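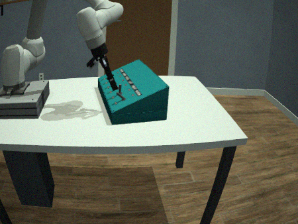
Figure 1. The simulated arm at the lever panel, rendered in Prollel.

Robot Learning, Unit 7: Phase-balanced imitation
Course handout, Floltamcombe Summer School

7.1 What we want to learn

In Unit 6 we trained a policy by behavior cloning. The policy receives a camera image and the joint positions of the arm, and it gives back the next motion. We took all time steps from all demonstrations, put them into one large set, and drew batches from this set uniformly. This is simple and in many tasks it works well enough.

In the present unit we look at a task where uniform drawing gives a disappointing policy, and we study one way to repair it. The method comes from the Cirillo project, which uses the lever panel as its main test. I will call it phase-balanced sampling, or PBS in the formulas.

The task is easy to say. The arm starts at some distance from the panel, receives the index of one lever, moves there, flips this lever, and moves back. The other levers must stay as they were. An episode has up to 365 steps, and after the last step it is stopped and counted as a failure.

7.2 Why uniform sampling is weak in this task

Please think about where the time goes in one demonstration. The long part is the free motion through the air, both toward the panel and away from it. The contact with the lever is short. If we draw time steps uniformly, most of the batch comes from free motion, and the loss is mostly a loss on free motion.

Now the second point. In free motion, a small error does little harm. The arm is a little too high or a little too far left, and it can correct this in the next steps. During contact the same error means that the fingertip slides over the lever or pushes its neighbor. So the steps in which precision matters most are the steps which the training sees least.

Students often ask why the validation loss does not show this. The validation set has the same proportions as the training set! A policy can have a very nice validation loss and still miss the lever again and again. You met the same effect in the drawer task of Unit 4, in a milder form. 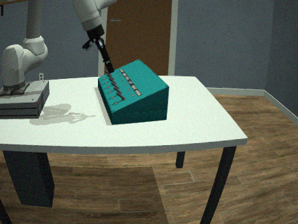
7.3 The method

We divide every demonstration into four phases: approach, align, contact and retreat. The division is automatic and uses only quantities that the simulator already knows.

Approach: the distance d between fingertip and target lever is larger than a threshold r.
Align: d is smaller than r, and there is no contact force yet.
Contact: from the first contact force to the last one. Short interruptions are closed, otherwise one push is divided into several small pieces.
Retreat: everything after the last contact force.

Let p(k) be the fraction of all time steps that belong to phase k. In uniform sampling, a phase is drawn with probability p(k). In PBS we draw phase k with probability

q(k) = p(k)^a / sum over j of p(j)^a

and inside the phase we draw a time step uniformly. The exponent a is between 0 and 1. With a = 1 we are back at uniform sampling, and with a = 0 every phase has the same probability. The Cirillo authors chose a value in the middle and kept it for all tasks.

Please note what remains unchanged: the network, the loss, the learning rate and the demonstrations themselves. Only the order and the frequency of the samples are different. For this reason the method costs almost nothing, and one can add it to an old training script in a short afternoon.

A remark on the threshold r. If r is too large, the align phase becomes a second approach phase and the effect is diluted. If r is too small, there are demonstrations with no align phase at all, and the sampler must handle an empty list. Check this case in your code before you start a long run.

7.4 Choosing the target

The policy is told its target by an index, and this is a decision that deserves some discussion. An alternative is to give the policy the name of the lever as text, and let it find the name on the panel by vision.

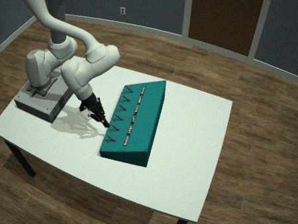 Reading names from a camera image asks for much more resolution than moving an arm does. The fingers of the gripper, the panel and the row of levers are easy to find in a wide view of the table. The white label strips along the higher side of the panel are a different matter – one sees that there is dark print on them, but the words are too small and blurred to read. The levers themselves do not help either, as they look identical and are all tilted to the same side, so the only thing that separates one from another is its place in the row. With an index we remove the reading problem from the experiment and can study the sampling alone. Cellora, the follow-up project, puts the reading problem back with a second camera close to the panel, and we will come to it in Unit 9.

7.5 Results

Both policies were trained on the same 80 demonstrations, and each one was tested in 2,000 episodes with random start positions of the arm. The uniform policy reached the correct lever in most episodes but flipped it in fewer than half of them. The balanced policy flipped it in more than three quarters.

More interesting for us is the kind of failure. For the uniform policy the typical failure is a near miss: the finger comes down beside the lever and the arm then retreats as if all was well. For the balanced policy this failure is rare. Its failures are mostly slow approaches which run out of steps, and this is the price one pays for taking samples away from free motion.

With a = 0 the slow approaches became so frequent that the total result was worse than with the middle value. I recommend that you reproduce this curve yourself, see below.

7.6 Limits

All this is in simulation. The contact force in Prollel is clean, and the beginning of the contact phase can be found by a simple threshold. On a physical arm the force signal has noise, and the phase borders will shift by several steps. It is an open question how much the method suffers from this.

7.7 Exercise for the lab

Start from the training script of Unit 6. Write the phase division first and plot it for a handful of demonstrations before you train anything. Then train with three values of a, for 3,000 gradient steps each, and keep the random seed fixed. Hand in one plot of success against a, and a short paragraph on which failures you saw. If your contact phase is empty for some lever, look first at the sign of the force – in Prollel it is reported from the side of the lever.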